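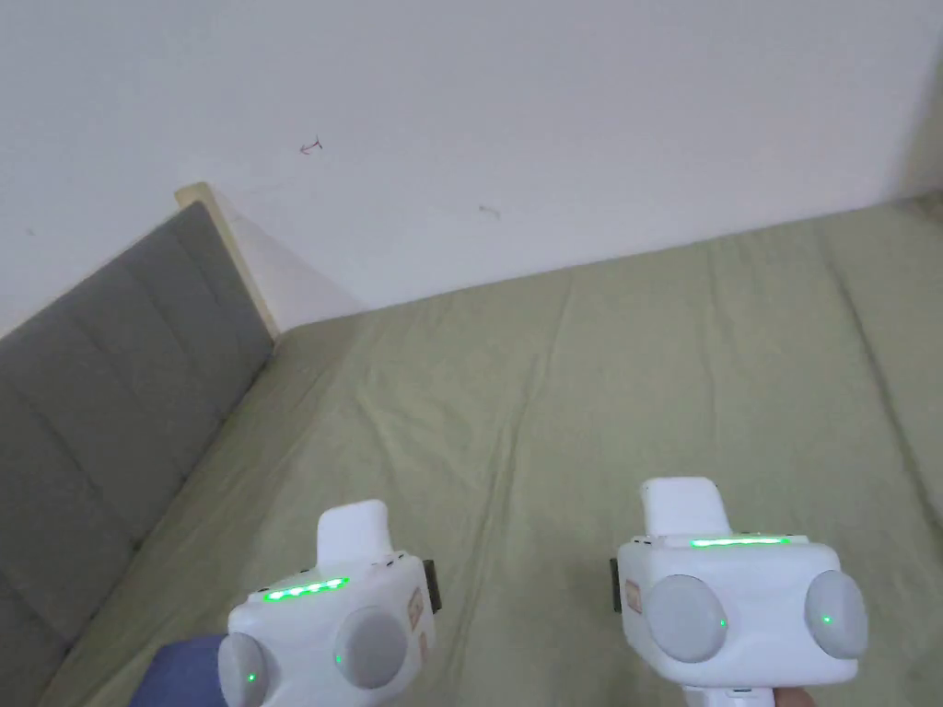
12月 作業ノート シーツ掛け手順の見直し(寝具班)

09:40 開始。寝室区画のベッド1台を使い、ボックスシーツの掛け方と掛けた後のしわの残り方を見る。前回までの記録は手順の書き方が人によって違い、比較に使えなかったため、今回から手順を固定する。

対象
・シーツ:セージグリーン、無地。Plostixの試供品。洗濯回数の札は18。
・比較用:Susterisの生成り。洗濯回数は同じく18で揃えた。
・マットレス:従来と同じもの。ヘッドボードはグレーの張り地。

ヘッドボードがあるので、頭側の2角はマットレスとの隙間に手を入れて掛けることになる。先に足側を掛けると頭側で布が足りなくなり、角を持ち上げる量が増える。前回の班内メモで「頭側が入らない」とあったのは、ほぼこの順序の問題と思われる。

固定した手順
1. シーツを広げ、縫い代の向きで表裏を確認する。
2. 頭側の奥の角を掛ける。
3. 対角の足側を掛ける。
4. 残りの頭側、足側の順。
5. 側面の余りをマットレス下へ送り込む。送り込みは手のひらを下に向け、指先を揃えて行う。
6. 上面を中央から外へ2回なでる。3回以上なでない。

6の回数制限は評価のため。なでる回数を自由にすると、布の差より作業者の差のほうが大きく出る。

10:15 Plostix 1回目。手順3で対角方向に引きじわが出たが、4まで進むと消えた。側面の送り込み後、足側の角の上に短い縦じわが残る。角のゴムの縫い止め位置が内側に寄っているためか。要確認。

10:30 Plostix 2回目。縦じわは同じ位置。作業者の癖ではなく縫製側の要因とみてよい。角の縫い止めから裾までを測ると46 mm、反対の角は50 mm。左右で4 mm違う。仕様書には該当寸法の記載なし。

11:05 Susteris 1回目。生地が厚く、頭側の隙間に入れるのに手間がかかる。上面のしわは少ない。ただし厚い分、折り目が残ると目立つ。畳み跡が十字に見え、手順6だけでは消えない。

11:20 Susteris 2回目。一度外してから掛け直したところ、畳み跡はやや薄くなった。新しく畳んだものと掛け直しのものは区別して記録すること。

重量はPlostixの1枚を台秤で測って559 g。Susterisは午後に測る予定だったが、秤を洗濯区画に貸し出したので未測定。返却後に追記する。

評価シートについて
Lemmaの書式をそのまま使っているが、「しわ」の欄が1つしかない。上面・側面・角の3欄に分けたい。今日の分は備考欄に書き分けた。書式の変更は次の版から。なお「張り」の5段階は基準が曖昧なので、今回は記入していない。

見え方について
淡い緑は天井灯だけだと浅いしわを拾いにくい。足側からベッド面に近い高さで見ると分かる。生成りも同様。目視の位置を足側の中央に決め、床にテープで印を付けた。背後が白い壁なので、シーツの上端の線は見分けやすい。

枕と掛け布団は今回使わない。

13:30 再開。Jastiaの固定クリップを側面に付けて比較するつもりだったが、クリップの歯が薄手の布に跡を残すことが端切れで分かった。試供品には付けず、端切れの跡の写しだけ保管箱に入れた。歯の間に布を1枚挟む方法は次回試す。

14:10 Plostix 3回目。手順2と3を入れ替え、足側から開始。予想どおり頭側の最後の角で布が張り、マットレスの角が少し浮いた。掛けることはできるが、送り込みの長さが足りなくなる。順序は現行のままとする。

未処理
・足側の角の寸法差をPlostixに問い合わせる。予備の1枚も測ってから。
・Susterisの重量。
・シーツの保管は棚の2段目へ。畳み方は四つ折りで統一し、十字の跡を減らす畳み方は別途検討。
・床のテープははがさないこと。
・評価シート備考欄の転記。

15:00 終了。シーツは外し、Plostixの使用分のみ洗濯へ。札を19に書き換え済み。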